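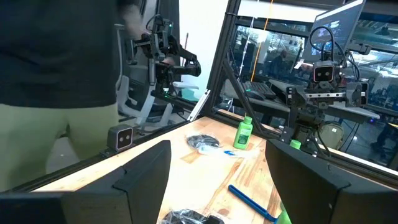
*Bench 2, table side, Tuesday walk-round*

## Falcombe workshop – bench and table check

Did this one before lunch, started at bench 2 and worked back toward the door. Ticked means fine, blank means somebody needs to do something, and my comments go underneath as usual (sorry, they got long again).

**Tabletop**

- [x] Wood surface sound, no splinters or lifted grain
 - Ran my hand all over it. It's a nice top and I'd like it to stay that way, so please use a mat if you're cutting!
- [x] Table doesn't rock
- [ ] Surface clear of things not in use
 - Nope. Green flip-top bottle, blue spatula or scraper, a little blue-and-white thing lying near the bottle, plus two dark items still in clear plastic. None of it is dangerous – it just all needs a home. The scraper can go on the hook rail with the other one.

**Bottles and liquids**

- [x] Standing upright
- [x] Cap present
- [ ] Contents written on our own label, big enough to read from the stool
 - I know it has a label already, but the Jidberg form wants ours on too. Blank ones are in the Jorura drawer, 44 left when I looked, so there's no shortage.
- [ ] Kept on the drip tray
 - Same comment as December. I'll bring a second tray over.

**Bagged items**

- [x] Bags closed up enough that nothing spills out
- [ ] Tagged with what's inside
 - I didn't open either of them. If they're yours, tag them or take them back to stores by Friday's sweep, please.
- [ ] Empty bags in the bin
 - Found one under bench 3. Clear plastic on a smooth floor is horrible to step on, I nearly went over on one last winter.

**Frame and rails**

- [x] Black posts and rails tight at the corners
 - Gave the upright at the back a good tug and it didn't budge. The diagonal brace is solid too.
- [x] No sharp ends at hip height
- [x] Cables kept up off the floor

**Seating and floor**

- [x] Mesh chair: back and armrest firm
- [ ] Chair parked clear of the walkway
 - Walkway is supposed to be 80 cm and I got 34 with the chair where I found it. I've moved it, and I'll move it again next week, I'm sure.
- [x] Floor dry, no trip edges

**Supplies**

- [x] Gloves stocked
 - Coelho dropped off a box of 300, so help yourselves.
- [ ] Wipes stocked
 - Down to the last pack. I've put them on the order.

Recheck of the blank boxes next Tuesday, same time. Bench 3 is on its own sheet.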